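Aurelia Radu has put the kettle on before I've found a chair, and she's already talking. She runs the Wernetti student robotics club, she has a deadline in December, and she'd quite like me to hold a screwdriver while we chat (I did, badly).

The club started with 6 members and a shelf of second-hand motors. Now there are 10, and this year they've entered the Prorkar challenge, where two arms have to sort and stack toy bricks without a person stepping in. I asked why bricks, of all things.

“Because everyone thinks it's easy!” she laughs. “You've been doing it since you were two. Then you try to tell a machine how hard to squeeze, and you lose a whole term.”

She means the term bit. The first version of their control program, which they named Gavrilă, had a habit of letting go early. The second gripped so firmly that bricks pinged off across the floor. I'd have given up by then, but Aurelia's lot kept a notebook instead, and it now lists 308 practice runs with a grumpy comment beside nearly every one.

“My favourite just says ‘why’,” she tells me. “No question mark. I knew exactly how they felt.”

The chunky bricks were a student's idea, by the way. Big studs, bright colours, plenty of room for the fingers to get hold of something, and they turn up in charity shops all the time. The orange ones go up first when the club is testing a lift. 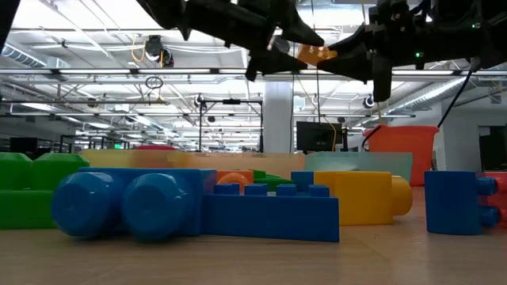 Getting ready for Prorkar

The target is 1000 runs before the contest, which sounds mad to me, but Aurelia won't budge on it. They take turns after lectures, one person on the laptop and one on the bricks, and whoever's left over makes the tea.

I wondered if she minded about winning. There was a long pause while she hunted for a cable tie.

“I'd like to beat Wellska,” she said at last. “They beat us last year and they were ever so nice about it, which made it worse.”

Then she wanted her screwdriver back.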